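Accueil | Sommaire | Chapitre précédent | Chapitre suivant | Glossaire | Index

Apprentissage et manipulation, deuxième partie
Temps de lecture : 8 minutes

CHAPITRE 6
Recueillir des démonstrations

6.1 Par où commence un robot qui apprend

Voici enfin le chapitre où l'on retrousse ses manches ! Dans les cinq précédents, nous avons supposé que les données existaient : un fichier bien rangé, des observations d'un côté, des actions de l'autre, et il n'y avait plus qu'à minimiser une erreur. C'était commode, et il fallait bien passer par là pour comprendre ce qu'est une politique et comment on l'ajuste. Mais ce fichier, quelqu'un l'a produit, geste après geste, et les choix faits ce jour-là pèsent souvent plus lourd que l'architecture du réseau. C'est à mon sens la partie la plus passionnante du métier, celle où l'on redécouvre avec étonnement ce que savent faire nos propres mains.

Rappelons le vocabulaire. On appelle démonstration (ou épisode) l'enregistrement complet d'une exécution de la tâche, depuis une situation de départ jusqu'à une situation d'arrivée que l'on a définie à l'avance. À chaque pas de temps t, l'épisode contient une observation o(t), c'est-à-dire les images et les positions articulaires, et une action a(t), c'est-à-dire la commande envoyée aux bras et aux pinces. Un jeu de démonstrations est une collection d'épisodes portant sur une même tâche, ou sur plusieurs tâches distinguées par une consigne.

Le jeu Osard, qui nous servira de fil conducteur jusqu'au chapitre 9, comprend 477 épisodes enregistrés à 30 images par seconde. Un épisode de 20 secondes y occupe donc déjà un nombre respectable de pas de temps, et chacun d'eux est un petit exemple d'apprentissage supervisé. Cela paraît énorme. Gardons pourtant la tête froide : deux images successives se ressemblent presque trait pour trait, et ce qui compte pour la généralisation, c'est la variété des épisodes bien plus que le total des images.

6.2 Le cas des objets souples

Pourquoi choisir les objets souples pour entrer dans le sujet ? Parce qu'ils mettent tout de suite les bonnes questions sur la table. Un cube rigide se décrit par six nombres, trois pour sa position et trois pour son orientation. Un chiffon, un sac, une chemise n'ont pas cette politesse : leur configuration dépend de chaque pli, et le moindre contact la modifie. Écrire à la main un modèle complet d'un tel objet décourage les meilleures volontés, alors qu'un enfant de quatre ans en vient à bout (avec un peu de mauvaise humeur, parfois). L'apprentissage par démonstration trouve ici son terrain de prédilection !

Figure 6.1. Trois vues prises depuis la tête du robot, au même endroit.

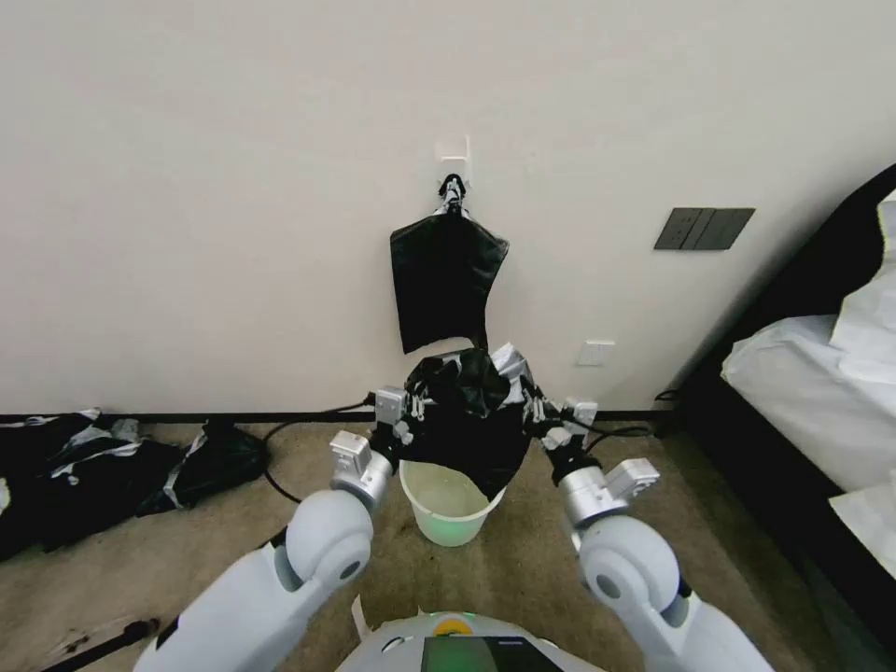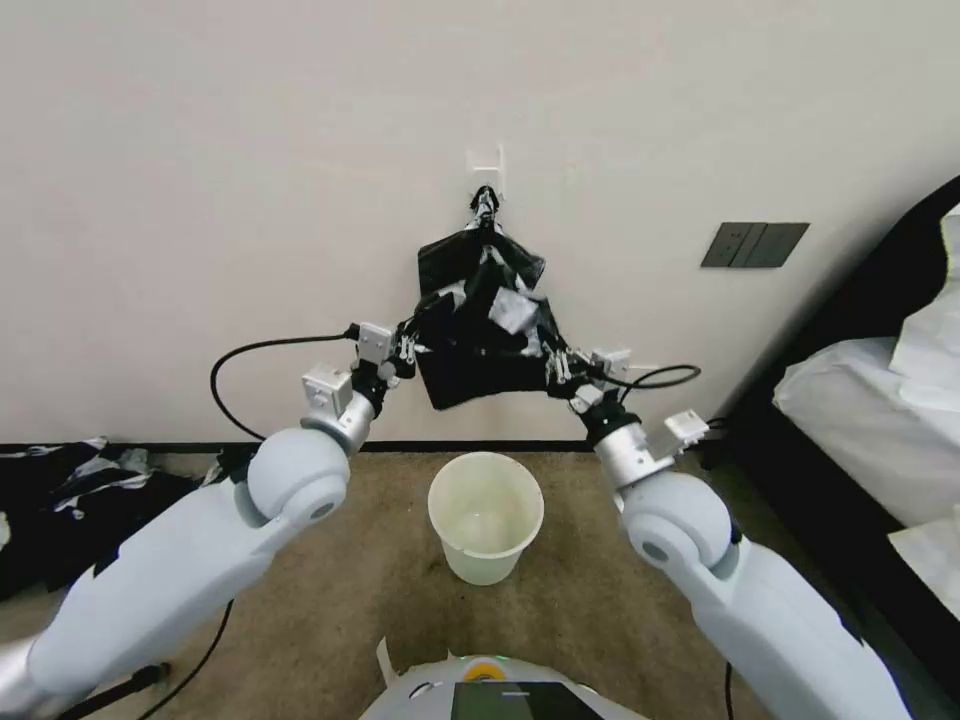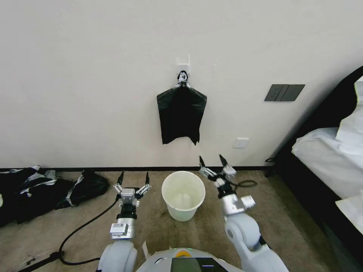 Une bonne démonstration enregistre l'état des pinces avec autant de soin que la position des bras. Les débutants l'oublient volontiers : ils soignent les trajectoires, vérifient les articulations une à une, puis réduisent la pince à un bit, ouvert ou fermé, échantillonné quand on y pense. Or c'est là que se jouent les moments décisifs. Comparez la dernière vue de la figure 6.1, où les deux pinces sont ouvertes de part et d'autre du seau, avec les deux premières, où elles tiennent la matière noire par deux endroits à la fois. Entre ces situations, la commande de pince change de sens, et avec elle tout ce que le réseau doit prédire. Si la valeur enregistrée est en retard de quelques images sur la caméra, la politique apprendra à serrer dans le vide ou à lâcher trop tôt, et l'on cherchera longtemps l'erreur du côté du modèle.

Remarquons aussi l'intérêt des deux mains. Avec une seule pince, un matériau souple pend, se tord, se referme sur lui-même. Avec deux, on peut le tendre, et une surface tendue est bien plus facile à percevoir. La deuxième vue le montre joliment : retenue en haut par le crochet et pincée à ses deux coins inférieurs, la pièce noire prend une forme grossièrement triangulaire. Trois points fixés, et un objet aux innombrables configurations devient presque raisonnable ! Nous reviendrons sur cette idée au paragraphe 6.5, sous le nom de réduction par contrainte.

6.3 Ce qui varie, ce qui reste fixe

Avant d'enregistrer quoi que ce soit, on dresse deux listes. La première contient ce que l'on veut voir varier d'un épisode à l'autre : la position initiale de l'objet, sa forme au départ, l'éclairage, l'opérateur. La seconde contient ce que l'on accepte de laisser fixe. Il n'y a aucune honte à laisser des choses fixes, à condition de les écrire. Sur les trois vues de la figure, le même petit crochet blanc est au mur, l'interrupteur gris foncé est à sa droite et le lit borde le côté droit de l'image. Un réseau suffisamment grand peut très bien s'appuyer sur l'interrupteur pour situer le crochet. Il obtiendra d'excellents résultats dans cette pièce-là, et des résultats navrants dans une autre.

On parle alors de corrélation fortuite. Le terme est un peu sévère pour un phénomène que l'on rencontre tous les jours : nous-mêmes retrouvons nos clés parce qu'elles sont « à côté du pot bleu », et nous voilà perdus le jour où le pot a changé d'étagère. Pour un système qui apprend, le remède le plus sûr consiste à déplacer les pots. Les transformations d'images (recadrage, changement de teinte, flou) aident un peu ; changer de pièce aide beaucoup.

L'équipe du projet Rezaei a adopté une règle que je recommande chaudement. Après chaque série de 20 épisodes, on modifie un élément du décor et l'on note lequel dans le carnet de séance. Le carnet prend la forme d'un simple tableau : numéro de série, opérateur, élément modifié, remarques. La colonne des remarques est toujours la plus instructive. On y lit « câble passé devant la caméra », « pince gauche plus lente », « objet tombé, repris sans arrêter ». Cette dernière ligne mérite que l'on s'y arrête.

6.4 Faut-il garder les épisodes imparfaits ?

Oui, souvent, et avec joie ! Supposons que l'opérateur lâche l'objet, le ramasse et termine correctement. Un esprit soigneux voudra jeter l'épisode. Ce serait dommage, car il contient quelque chose de rare : un état inhabituel suivi de l'action qui permet d'en sortir. Une politique entraînée sur des gestes impeccables ne connaît que le chemin idéal. Dès qu'elle s'en écarte un peu, elle se trouve dans une situation qu'elle n'a jamais rencontrée, commet une erreur plus grande, s'écarte davantage, et ainsi de suite. C'est la dérive cumulative, que le chapitre 3 présentait sous forme de borne et que nous allons maintenant voir à l'œuvre.

On distinguera donc trois catégories dans le carnet :

a) Réussite directe. La tâche est accomplie sans reprise.

b) Réussite avec reprise. Un écart survient, l'opérateur le corrige, la situation d'arrivée est atteinte. On conserve l'épisode et on marque l'instant de l'écart.

c) Abandon. La situation d'arrivée n'est pas atteinte. On archive l'épisode à part ; il servira au chapitre 8 pour entraîner un détecteur d'échec.

La logique voudrait que l'on fixe aussi une durée maximale. Dans les exercices pratiques menés avec l'outil Zundix, elle est de 60 secondes : passé ce délai, l'enregistrement s'arrête et l'épisode rejoint la catégorie c. Une limite trop courte pousse les opérateurs à brusquer leurs gestes, ce qui se voit immédiatement sur les courbes de vitesse. Une limite trop longue encourage les hésitations, et les hésitations s'apprennent aussi : un bras immobile pendant plusieurs secondes enseigne au réseau que rester immobile est une réponse acceptable. On coupera les temps morts en début et en fin d'épisode, et on laissera intacts ceux du milieu tant que l'on n'a pas regardé ce qui s'y passe.

Le paragraphe suivant reprend la réduction par contrainte et montre comment choisir les points de saisie d'un objet souple à partir d'une seule image. Gardez un torchon à portée de main pendant la lecture, les schémas se comprennent beaucoup mieux quand on peut les refaire.

© Éditions Stelley, tous droits réservés | Contact | Haut de page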